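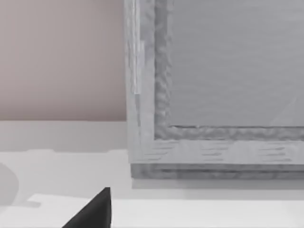 Sim view from the gripper, gray wooden frame on the right

Open day demo – run it in sim or on the real arm?

Asked by Fanni Vass, December 7, 2022

Visitors coming to our shop at Brendness, 14 people per group, 2 groups. Plan was to show the simulator on the big screen first, then the real arm next door. Problem is the wrist view. People in the November visit couldn't tell what they were looking at. Just the tip of one black finger at the bottom, white table, big gray frame. Do I change the camera or just talk over it? Not much time to rebuild the scene.

3 answers

Géza Sipos
Don't touch the wrist camera if anything else reads from it. Add a second one, further back and a bit to the side, whole arm in view. Put that one up big and the wrist view small in the corner. We did this for the Ledesma visit and the questions got a lot better. Also give the frame some color. Gray frame, white table, pale wall – looks flat on a projector. And turn the lights off over the screen, not the whole room, people trip.

Imre Fodor
just do the real arm, noone comes to an open day for a screen

Edit Fodor
Both, but sim second. Let them see the real arm move first, then the same task in sim, they get it right away. Keep each run under 50 seconds or the back row starts talking. Save the start pose before the doors open so you can reset with one key. I forgot that once and had to restart the hole thing with a group standing there.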